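绒面沙发局部起亮斑,清洗后色差更明显,求分析

绿绒_坐垫朝南
发表于 2020-09-28

先把条件交代清楚。面料是涤纶短绒,经编底布,背面有一层涂层,手感偏硬。供应商的色卡写的是 Dhanial 系列橄榄绿,耐磨标称没有给测试方法,只写了“家用级”。六月到货,三人位,座垫不可拆,扶手外套也是钉死的。

问题出在座面中段。使用三个月后出现手掌大小的亮斑,顺光看偏浅,逆光看偏深。上周用布艺清洗剂处理,步骤是:吸尘,稀释,白布蘸取点按,清水再点按两遍,自然阴干。干透后亮斑没有消失,边缘多了一圈略深的轮廓线。

想问三件事。第一,亮斑是磨损还是倒绒。第二,轮廓线是水渍还是清洗剂残留。第三,有没有不拆面料的恢复办法。

经线归零
回复 楼主

先判断倒绒。方法:室内光源固定,人站在沙发正前方看一次,再绕到侧面看一次。亮斑明暗如果反转,说明绒毛还在,只是方向变了。绒毛磨掉的区域,换角度以后明暗变化很小,而且用指甲轻刮能感觉到底布。

你说顺光浅、逆光深,已经符合倒绒的特征。清洗前没有必要动水。

轮廓线的成因比较单纯。水从中间往外扩,把浮尘、助剂和未洗净的表面活性剂带到湿区边缘,干燥时沉积下来。点按的面积越小,边缘越明显。处理时应当以一整块裁片为单位,从缝线做到缝线,让湿区边界落在接缝上。

半湿不干
回复 经线归零

不同意“没有必要动水”。倒绒的恢复本来就需要水分和热量,涤纶在室温下干刷,回弹很有限。我的做法是挂烫机离面料一掌距离,蒸汽扫过以后马上用软毛刷逆绒向刷,再顺绒向收一遍。顺序不能反。

经线归零
回复 半湿不干

蒸汽和液态水是两回事。另外楼主说背面有涂层,材质不明。丙烯酸类涂层遇热会软化,冷却后可能和海绵表面粘连,之后座面会出现拉不平的褶。没有搞清楚涂层之前,不建议上蒸汽。

半湿不干
回复 经线归零

家用挂烫机隔一掌距离,到布面的温度没有那么高。我处理过的几件都是带涂层的,没有出现粘连。

经线归零
回复 半湿不干

“没有出现”不等于参数安全。你的几件是什么涂层,移动速度多少,停留多久,都没有记录。楼主如果要试,先在底部防尘布旁边的折边上试,那里通常有余料。

灰度卡
插一句测量的问题。

讨论色差之前应当固定观察条件。用手机拍照比对基本没有意义,自动白平衡会把绿色往黄或者往青推,背景墙面是暖色的时候更严重。要拍就锁白平衡,锁曝光,旁边放一张灰卡,正面和侧面各拍一张,角度记下来。

没有灰卡可以用一张没有荧光增白的纸代替,多数打印纸都不合格。

饱和度高的绿色还有一个麻烦:室内暖光下显色偏差大,同一块布白天和晚上看像两块。楼主所谓“清洗后色差更明显”,要先排除是不是白天洗、晚上看造成的。

绿绒_坐垫朝南
回复 灰度卡

观察时间确实没有统一。今天上午重新看了一遍,窗帘全开,不开灯。亮斑换角度后明暗反转,轮廓线换角度后不反转。按经线归零的说法,前者是倒绒,后者是沉积。
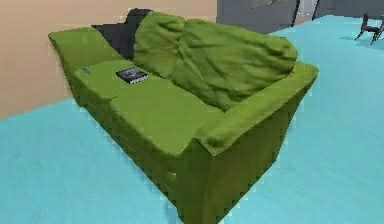 阅读时间:约 14 分钟

大面积单色绿的软体家具,墙和地面又都是浅色,面料上任何一点方向性差异都会被放大。当初选色的时候没有考虑这一层。如果重选,会选混色纱或者带小提花的,倒绒不显。

底部折边已经找到余料,大约两指宽。准备先试残留物的清除,蒸汽放到后面。

拆过一百张
回复 楼主

从生产端补充几点。

一,裁片的绒向。规范的做法是座面绒向朝前下方,靠背绒向朝下,扶手跟着座面走。有的厂为了省料,会把扶手面横排,结果扶手和座面同一批布看起来像两个颜色,和清洗没有关系。检查方法是用手背推,顺滑的方向即绒向。

二,缸差。座面和扶手不一定是同一缸布。出厂检验一般看四级以上就放行,放在浅色墙前面有可能看得出来。

三,预压。绒布卷在运输中受压,展开后会有横档。新沙发头两周出现的浅色横条多半是这个,蒸一下能消。三个月以后只在坐的位置出现的,按使用倒绒处理。

软尺
回复 拆过一百张

第一条有出入。Grultgate 那边的工艺单上座面绒向是朝后的,理由是坐下和起身的时候阻力大,人不容易往前滑。绒向朝前的座面,坐深的型号滑移很明显。

拆过一百张
回复 软尺

朝后的我也拆到过,数量少。朝后的代价是起身时布料跟着人走,座面前沿容易堆皱。坐深的型号应当靠海绵倾角解决滑移,用绒向解决属于把问题转给面料。

软尺
回复 拆过一百张

海绵倾角要加成本,这个不展开了。两种都有人做,不宜称为“规范”。

拆过一百张
回复 软尺

改为“常见做法”。

盐析
关于清洗剂残留,给一个可以操作的判断流程。

1. 干燥状态下,用干净的白棉布包住手指,在轮廓线上来回擦十次。白布上有粉感或者灰色,说明有固体沉积。
2. 用蒸馏水稍微润湿另一块白布,按压轮廓线五秒,拿开后手指捻布面。发滑说明有表面活性剂残留,不滑说明以灰尘和矿物盐为主。
3. 发滑的,用蒸馏水整片漂洗,不再加任何清洗剂。
4. 不滑的,先用吸尘器加软刷头干吸,再用白醋稀释液处理,最后蒸馏水过一遍。

白醋稀释液按一份醋兑十份水。自来水硬度高的地区,全程用蒸馏水,用自来水过清等于重新加盐。

漂洗不是浇水。喷雾打湿绒面,不要透到底布,用吸水机或者干毛巾压干,重复。海绵一旦吃水,从里往外返的污渍比原来那圈更难处理。

阴阳面
回复 盐析

白醋对涤纶没有问题,对染料要看情况。分散染料染的涤纶耐酸一般可以,但是绿色经常是黄、蓝两支拼出来的,两支的牢度不一样,掉了其中一支就偏色。折边先试,等干透再看,湿的时候看不准。

盐析
回复 阴阳面

同意先试。补充:试的面积不要太小,太小看不出偏色,一枚硬币以上。

半湿不干
流程太长了。实际上大部分轮廓线用蒸馏水整片喷一遍、毛巾压干、风扇吹,一次就下去。没有必要先做四步判断。

盐析
回复 半湿不干

前两步加起来不到一分钟。

绿绒_坐垫朝南
回报结果。

第一步,白布有轻微灰色。第二步,发滑。按残留处理。

余料试验:蒸馏水喷湿,压干,风扇吹干,无偏色,无变硬。随后在座面做整片漂洗,缝线到缝线,共两遍。第一遍压干的毛巾上有少量泡沫,第二遍没有。风扇吹了一夜,室内湿度没有测。

早上看,轮廓线正面看不到,侧面贴近看还有一小段,在靠近座面前沿的转角处。那里有包边,毛巾压不实,估计吸水不够。

亮斑仍在,面积略小。漂洗以后趁潮刷过,软毛刷,先逆后顺。

经线归零
回复 楼主

趁潮刷有效,可以再做一到两次。前沿转角那一段改用棉签,毛巾压不到的位置用纸巾垫着棉签头按。

亮斑剩下的部分要看是不是绒毛已经热定型倒伏。坐的位置体温加压力,时间长了会接近定型。这种单靠水和刷恢复不完,需要热。

半湿不干
回复 经线归零

所以还是要上蒸汽。

经线归零
回复 半湿不干

余料试过之后可以上。前面反对的是没有试就上。

绿绒_坐垫朝南
余料蒸汽试验做了。挂烫机一掌距离,匀速扫过,不停留。冷却后翻过来看背面,涂层没有起泡,压在旧海绵上过夜没有粘。停留五秒的那一段,涂层发黏,冷却后恢复,摸上去比旁边硬一点。

结论是移动可以,停留不行。座面还没做,先等前沿转角干透。

软尺
回复 楼主

停留那一段如果变硬,可能是涂层回缩,拿尺子量一下余料的宽度,和没有加热的那段比。回缩超过一毫米,座面上就会看到缝线起波。

绿绒_坐垫朝南
回复 软尺

量了,看不出差别。余料太窄,读数不可靠。

灰度卡
处理前后用同一套参数拍,不要换时间段。你前面几次对比都是文字描述,后来的人没法参考。

阴阳面
另外提醒一件事,和亮斑没有关系。朝南的窗,座面前沿和靠背顶部的日晒量差别很大,涤纶绿色的耐光牢度通常没有耐摩擦牢度好。现在看不出来,过两个夏天再看。纱帘能挡掉一部分,不要指望挡全。

绿绒_坐垫朝南
回复 阴阳面

纱帘已经有,中午拉上。蒸汽处理放到周末,做完在本帖更新。

相关主题
Calow 转角沙发座面塌陷,换海绵还是加弹簧
经编绒与纬编绒的区别,附手感辨别
Rellamholm 布艺脚凳拆套记录
浅色墙面与高饱和软装的色差观察条件
清洗剂稀释比例汇总(长期更新)
蒸馏水与纯净水能否互换

联系管理员 | 版权归发帖人所有,转载请注明出处 | 返回顶部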